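Bin Picking in a Shared Workshop
Handout 5: Cable dressing, bin placement and the first slow runs

Bring this handout and your log sheet from Handout 4. The arm should already be bolted down and mastered, and your group should have a signed safety card. If the card isn't signed, see Parveen Jafri before you go near the cell.

5.1 What we are building

The Tresach cell is a full-size used industrial arm with a gripper, working over one bin. The bin holds a handful of ordinary objects. The arm picks one object, lifts it clear, and sets it down again in a different spot. There is no conveyor and no second station. Groups that want to add a place table can do it after Handout 8.

Most of the trouble in a home or shared-shop build comes from three places: the cables, the bin moving, and the speed setting. The rest of this handout takes them in that order.

5.2 Dressing the cables

An arm bought used often arrives with its original hose package or with nothing at all. Either way you will be adding lines for the gripper, and they have to get past the wrist.

Leave a service loop at the wrist. Tie the bundle to the arm above the wrist, let it swing out in a wide curve, and tie it again at the tool side. The curve has to be big enough that the last joint can turn to both ends of the range you plan to use without pulling anything tight.

Procedure:

1. Set soft limits on the last joint first. We use less than the full range.
2. Jog to one end of the range at the lowest speed. Hold the loop by hand only when the drives are off.
3. Drives off. Check slack. Adjust the ties.
4. Jog to the other end and repeat.
5. Tighten straps on the large casings last. Use wide straps there and narrow ties only within the bundle.

Do not run small gripper wires inside the main bundle all the way to the tip. Break them out at the flange and leave a short loop. If a finger assembly gets bent you want to be able to change it without cutting ties further up.

Hina Bukhari's group ran their wires straight down last term and replaced them twice in October.

5.3 Fixing the bin

The taught positions are only good for as long as the bin stays put. A metal bin on a wooden table will creep a little every time a finger touches a wall. Clamp it. A bar clamp is enough for this course, as long as the handle is outside the region the arm sweeps through. Check this with the arm at its lowest taught point as well as its highest, because the forearm drops a long way when the wrist is down.

Sloped walls are preferred. Objects slide back toward the floor of the bin and the gripper has more room to come in at an angle. Vertical walls leave you with items standing in the corners.

Acrylic sheet for guards should keep its protective paper on until the day it is mounted.

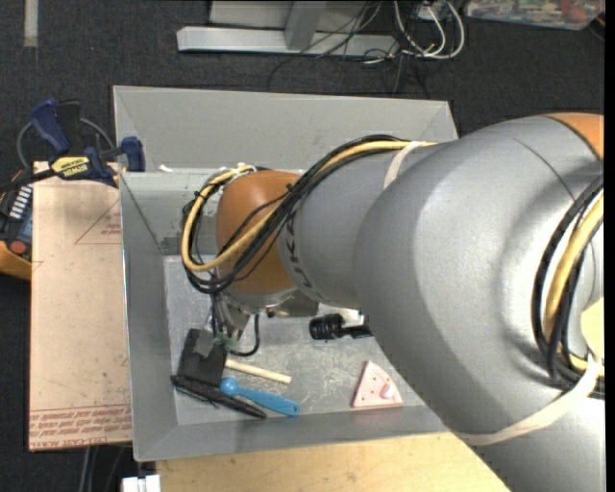
Dehua Zou asked whether the clamp could be left off once the positions were taught, and the bin set against a corner bracket instead. A bracket stops travel in two directions only. It is fine as a locating aid, and several home builds on the Wikier forum use one, but keep the clamp as well.

5.4 Choosing objects

Start with a small set of different shapes. Kitchen tools and play food work well: a spatula with a flat head, something long and thin, something round at one end, a soft or wedge-shaped toy. Long handles matter because the best grasp point and the balance point are often not the same place. Dark objects lying on each other are hard for the camera to separate, so include at least one such pair by the time you get to Handout 7.

Avoid glass, anything with a blade, and anything heavier than 600 grams.

5.5 First slow runs

Set the override to 8 percent. It stays there for every run in this handout.

Keep the pendant in your hand and stand outside the tape line on the carpet. One person runs the pendant and one person writes. Nobody reaches into the bin while the drives are on, including to turn an object over.

Run the pick routine with the fingers open and the approach height set 60 mm above the bin floor. Watch the near wall. The forearm hides it from most standing positions, so the person writing should stand where they can see it. When the path is clear, lower the approach in small steps and log each one.

Each group does 18 runs. Log the object, the approach angle, whether the fingers closed on it, and any contact with a wall. A missed grasp is a normal result and goes in the log like any other.

5.6 Before you leave

Park the arm in the home pose, drives off, key back on its hook. Coil the pendant cable. Charger and hand tools go back to the Sornham cabinet by the door.

Lakmal Mollah has the spare straps and ties. Log sheets go to Nazareno D'Amico by 6 p.m. on the day of your session.

Reading for next time: Handout 6, sections 6.1 to 6.3, on tool center point calibration. Bring a pointed tip if you have made one.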